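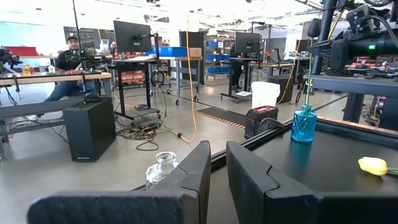

One Stem Per Vase, and Why I Can't Stop

31/01/2018

I have a new favourite way to spend a grey afternoon, and it costs next to nothing: one vase, one flower, and a bit of fiddling until it stands the way you want. I've been doing it for weeks now and I'm completely hooked.

It began with the coloured glass. I have always walked past the vase shelf in charity shops because I thought vases meant bouquets, and bouquets meant money. Then Marietjie Ndlovu, who I used to share a flat with, gave me a little bottle-shaped thing from the market at Dulholm, and I put a single tulip in it, and that was me gone for the evening. I moved it from the windowsill to the table to the top of the bookcase and back again (my tea went cold twice).

The turquoise one is my pet at the moment. It's see-through but only just, with a raised pattern all over it, and on a black tabletop it throws a faint blue reflection that I could look at all day. I do love it with a long thin stem standing straight up out of that narrow neck. The clear one has a faceted sort of body and a rounded lip, and I think of it as the sensible sister. It goes with everything. I keep trying to be fair and use them both equally, but the blue gets picked first nearly every time.

Yellow tulips with blue glass, though! I'm sure there's a proper colour theory reason for it and I'm equally sure I don't need to know. I tried white first and it looked a bit chilly for January. Pink was lovely but fought with the vase. Yellow just sings.

The fiddly part

Narrow necks are wonderful for one flower and maddening for two. If you've only ever dropped a bunch into a big jug, the first go at a small opening can be a surprise – the stem catches on the rim, the vase wobbles, you grab for it, and there's water up your sleeve. What works for me:

Hold the flower low down, a few inches above the cut end. I used to hold it just under the head, which gives you no control at all, and I snapped two that way.

Steady the vase with your other hand, around the body and well clear of the neck.

Lower the stem straight down. Once the end is inside, let go gently and turn the vase instead of the flower.

Fill it after the flower is in if you're clumsy like me. A small jug with a good spout does it, or a teapot. I use the teapot.

Trim less than you think. Tulips carry on growing in the vase and will lean towards the light whatever you do, so a stem that looks perfect on Wednesday will be flopping about by the weekend. I've come to like the flop. Sanaa at work swears by wrapping hers in newspaper and standing them in deep water for an hour first, and hers do stay straighter than mine, so I may have to give in and try it.

Where to put them

Dark surfaces, every time. I'd always stood vases on a pale cloth because that's what my mum did, but coloured glass comes alive on black. Something smooth and a little bit shiny is best of all. I've got my eye on an old black tray for the hall so that I can have it at home in every room, which is probably going too far.

Lay the spare flowers down flat while you decide, by the way, with the heads all pointing the same way. I started doing it so I wouldn't muddle the stems and now I half prefer how they look lying there.

Next on my list is an amber vase. Ieva has one she found for 63p (63p!) and she will not be talked out of it, I have tried. If anyone spots another, please tell me before you buy it yourself. And I want to do the whole thing again in August with sweet peas from Hernán's allotment, though I suspect those stems are going to be far too floppy for the blue one.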